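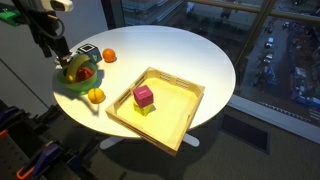
Fig. 1. The arm over the green bowl, with the tray and the two stacked cubes to its right.

Robots for Everyday Tasks, Handout 4: Judging a tabletop arm kit

Okay, so last time I promised we'd get our hands dirty with a real product, and we're going to do exactly that. The kit on trial this term is the Tivetti starter package: one arm, one gripper, a wrist camera, and software called Gidey that records what you teach it (there's also a paid help plan from a firm named Steritz, which I'll get to). I've been living with it since November and I have opinions!

First thing, setup. The manual says an hour. Ayantu Demissie and I did it in 59 minutes, so fine, they win, but that was with two of us and a good flashlight. Most of the time went into routing cables. Read pages 6 through 12 before you touch a single screw, please. Tsegereda Woldemariam skipped them and had to take the wrist apart again.

Second, teaching. You guide the arm through a job, Gidey saves it, and you do that over and over with the objects moved a little each time. The sales page talks about 1000 saved runs for a sorting job. We're nowhere near that, and I'd like you to think about what that number means in hours for a small shop that wants to buy this thing.

Third, the objects. I like toy fruit and foam cubes for a first test. A banana is long and curved, so where the fingers close on it matters a lot, and a ball will happily roll off if you nudge it. Cubes are the easy ones, which is why vendors love showing you cubes (watch any demo video with that in mind). 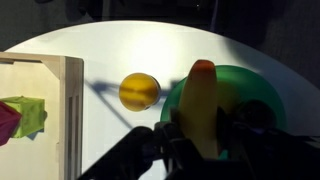
Does the wrist camera come with the basic kit, or do we pay extra for it?
It comes in the box, along with its cable and a spare mount. The second camera, the one that looks at the whole table, is the part you have to buy separately.

Now the help plan. Steritz will answer email and walk you through a bad calibration by phone. Mebrat Feyisa called them twice for us and got a useful person both times, but the price is steep and I wouldn't sign up until the free period runs out. Compare it with what Imau offers, which is slower but cheaper.

For next class: write one page on whether you'd buy the kit for a workplace you know. Give me the job, the objects, and who would do the teaching. Drafts go to Špela Stoyanova by noon.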